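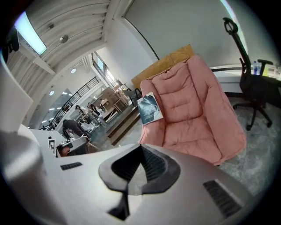

The pink one, where it sits now, next to the desk. Booklet is still leaning on the arm.

Lists > Durnis Building Users > Furniture and Fit-out > Re: pink armchair, upstairs

Last updated: December, 4:40 pm

Posted in December by the Asero desk, level 1

Hi all,

Quick one before I run for the train. Answering the message from the Zheng office, quoted here so it's all in one spot:

> Could someone tell us what is happening with the big pink armchair
> upstairs? We were told it was going to Prerulstead with the other
> soft seating, then told it was staying. We have a corner it would
> suit and can pay something for it. Need to know the width, whether
> the back comes off, and if it would go in the lift. Also is the
> black office chair beside it part of the same lot?

In order, more or less.

It's not going to Prerulstead. They took six of the tub chairs and that was their floor full. So the pink one is up for grabs, first firm yes on this list gets it.

Width – I put the tape across the arms and got around 700 mm for the seat alone, arms are extra on top of that. They're big round arms. Will measure the whole thing properly tomorow and post it. Back does not come off as far as I can tell, I had a feel underneath and found no bolts. Happy to be corrected by whoever bought it.

Lift: don't know. The doors are tight. The stairs would be my pick, two people, chair on its back, and mind the black railing along the walkway, it's already had a knock from the bookcase.

Colour is a dusty pink, if you're matching to anything. Back is tufted in padded sections running across, so crumbs do get in the seams. I've vacuumed it once. Could do with going over again, and the seat cushion is deep enough to lose a phone down the side (mine, twice).

Price. $200 was the figure floated last time and I'd stick with that, goes to the kitchen kitty. If you want to argue, argue by reply to me and not to all 13 of us please.

Black office chair is NOT in the lot. Mesh back, headrest loop, on castors – it belongs to the desk on the right hand wall and it's staying with the desk. Please don't wheel it off, it took ages to get the height right.

Couple of other bits while I'm here

– tan panel behind the armchair, against the white wall: anyone's? Speak up or it goes down to the storeroom when the chair moves.
– booklet on the chair, dark blue-grey cover. I'll put it on the desk if noone claims it.
– water bottle on the desk, clear, blue cap. Yours? Take it home.
– carpet under there will want a vacuum once the armchair's out. Grey speckle hides everything so don't trust it.

Zheng office, if it's a yes just say yes and we'll sort a time. Mornings are better, the loading bay is a nightmare after lunch.

Gotta go, cheers

Asero desk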